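Brakar Trail Running Club — progress report, youth and beginner program
Aug 11, 2025
To: Julián Goicoechea, Skellivico grants desk
From: Anselmo Bravo, head coach

Quick one, typing between sessions. Full numbers come with the final report.

Beginner group. Going well. 20 signed up, mostly people who had never run farther than the bus stop. We moved from run/walk to steady easy running in week five, a week later than the plan said. Heat. Nobody should be doing hill repeats in that. Long run is now on the shaded side of the river and starts earlier.

Youth group. Slower going than I wanted. Two kids out with shin soreness, both back on grass only for now. Coaching cover was thin while I was away, fixed since.
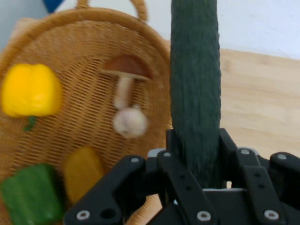

Cucumber held upright in a black gripper.

Course work. The Bellini loop is measured and marked, except the bridge section, where the county still has the boards up. We run an out-and-back there till they finish. Adds a nasty little climb — the group has opinions.

Money. Shoe fund: 200 dollars left, all of it set aside for the youth kids. Timing clock bought from Fikby, came in under the quote. Receipts are in the shared folder, let me know if teh link still doesn't open for you. Bibs not orderd yet, waiting on the final headcount.

Problems. Two. Parking at the trailhead, and the first aid course, which got pushed back by the provider. I've asked for a new slot before the end of August. If that falls through I'd like to move the course money to a different provider, same amount. Need your OK in writing for that.

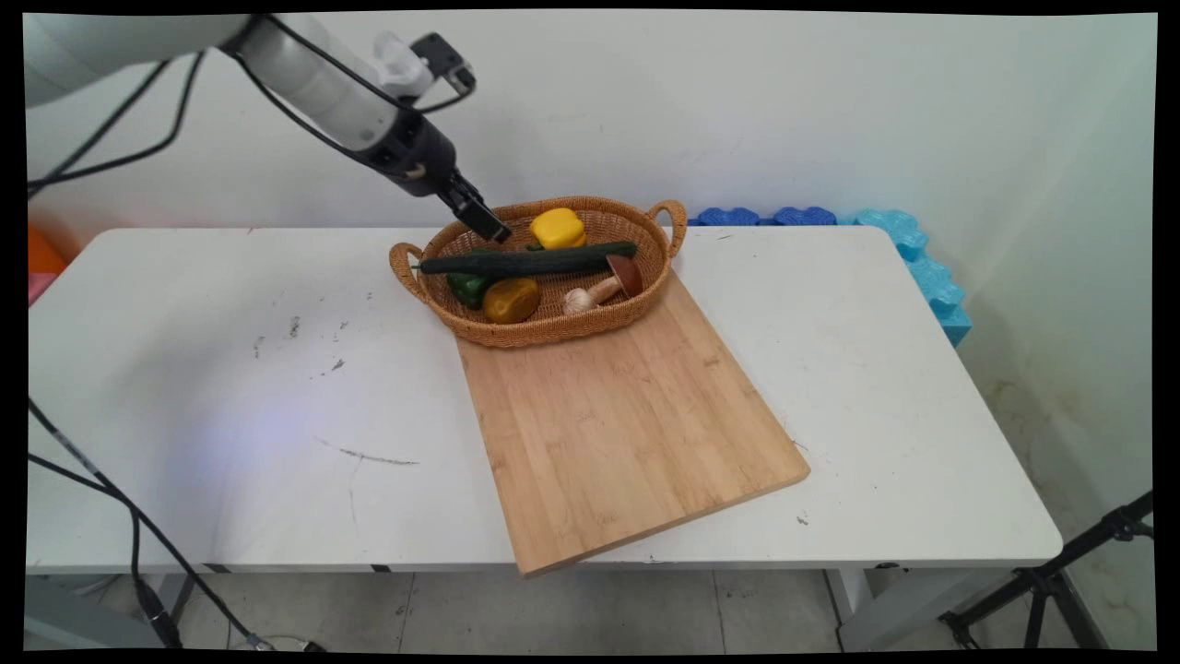
When will the beginners run their first race?
At the club 10K on the Bellini loop, once the bridge is open again. If the boards are still up by then we use the out-and-back and remeasure the finish.

Next up: tempo runs for the faster half of the group, a pacing session on the track, then an easy week before the race. Will send the route map seperately.

Anselmo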